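Why does a spinning ball curve?

Have you ever kicked a ball at a goal and watched it bend off to one side as if it had changed its mind? I used to think only grown-up players could do that. Then my coach, Imogen Mellor, showed our team at Garnton Juniors how it works, and now I can't stop thinking about it (or trying it against my garage door, sorry Mum).

So, let's start with air. You can't see it, but it's all around us, and a ball has to push through it the whole way to the goal. When you kick a ball right in the middle, the air slides past both sides in pretty much the same way, and off it goes, nice and straight.

Now kick it a bit to one side instead. The ball spins! And a spinning ball drags a thin layer of air round with it. On one side, that layer is moving the same way as the air rushing past. On the other side, the two are going against each other, a bit like you trying to run the wrong way down a busy school corridor.

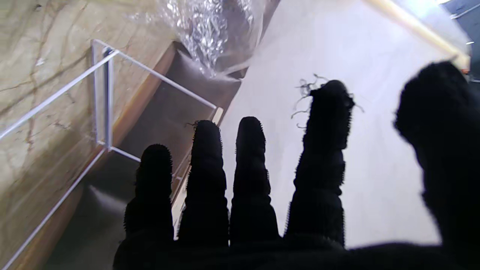

What happens next is my favourite bit. The spinning ball throws the air behind it off to one side. When you push something one way, it pushes you back the other way. Try it on a skateboard: push the wall and you roll backwards. The ball pushes the air to the right, so the air pushes the ball to the left. That's your curve!

It has a proper name too, the Magnus effect. You'll find it in tennis, table tennis, cricket and golf as well, so it's a handy thing to know if football isn't your game.

Want to have a go? You'll need a light ball (a beach ball is brilliant, because it bends so much more than a heavy one) and a bit of space outdoors.

Hold the ball in both hands at chest height. Throw it gently to a friend with no spin and watch where it goes. Now throw it again, but pull one hand back as you let go so that it whirls round like a top. Swap hands and see if it bends the other way. I did this with my friend Lech for a whole lunch break and we got through 60 throws. His went into the hedge 5 times.

When you're ready to try it with your feet, put the ball down 20 big steps from the goal. If you're right-footed, use the inside of your foot and hit the right-hand side of the ball, low down. Let your leg swing across your body afterwards. The ball should spin and drift to the left. Left-footed? Swap everything round.

My first few went nowhere near. Imogen says to start slowly and get the spin first, then add the power later on.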